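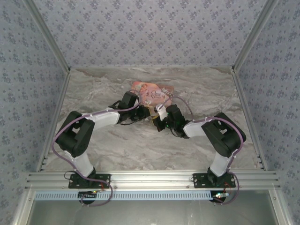 Die Hälfte davon sei doch Abiturrede, schrieb eine Leserin nach der ersten Fassung, und die andere Hälfte Nachsitzen, und ob man daraus wirklich etwas über Schule lernen könne. Die Frage steht seitdem oben in dieser Datei, beantwortet ist sie nicht.

Abgelegt unter: Bildungswege, Schulzeit, Textsammlungen

Skestico, Version 2

Skestico enthält 40 autobiografische Kurztexte ehemaliger Schülerinnen und Schüler der Gesamtschule Kadurville. Alle Texte sind Jahre nach dem Abgang entstanden, die meisten für eigene Webseiten unter der Rubrik »Über mich«. Wer Unterrichtsalltag sucht, ist hier vermutlich falsch. Wer wissen will, wie Erwachsene ihre Schulzeit zurechtlegen, schon eher.

Inhalt

texte/ – ein Text pro Datei, UTF-8
meta.csv – Abgangsjahr, Leistungskurse, Textlänge
themen.csv – vergebene Themen, höchstens 4 pro Text
ausschluss.txt – Texte, die wieder herausgenommen wurden, mit Grund

Herkunft

Der Aufruf lief über den Verteiler des Ehemaligenvereins. Geantwortet hat, wer gern antwortet. Schulabbrecher fehlen völlig, Leute mit schlechten Erinnerungen wahrscheinlich weitgehend. Der Bestand aus dem alten Spahić-Archiv wurde übernommen, soweit die Rechte zu klären waren; bei 8 Texten waren sie es nicht, die stehen in ausschluss.txt.

Themenvergabe

Die Themen (Theater, Strafen, Freundschaften, Prüfungen, Orchester, Sonstiges) wurden von Hand vergeben und danach mit Zutelix abgeglichen. Die Übereinstimmung war bei »Orchester« gut, was keine Kunst ist, und bei »Strafen« schlecht. Zutelix erkennt Ironie nicht. Ein Text, der einen Verweis als Höhepunkt der Mittelstufe feiert, lief dort unter »Prüfungen«. Im Zweifel gilt die Handvergabe, obwohl ich auch der nur bedingt traue.

Bekannte Mängel

Jahreszahlen stammen aus dem Gedächtnis der Schreibenden und wurden nicht mit Klassenbüchern verglichen. Zwei Texte schildern denselben Feueralarm mit verschiedenem Ausgang. Beide bleiben drin. Lehrkräfte sind durch Fachkürzel ersetzt, für Eingeweihte dürfte das kaum reichen. Aussagen über die Qualität der Schule lassen sich aus dem Material nicht ableiten, auch wenn die Festschrift das versucht hat.

Nutzung

Frei für Unterricht und Forschung, mit Nennung der Version. Löschwünsche der Schreibenden werden ohne Rückfrage umgesetzt, die nächste Durchsicht ist im August.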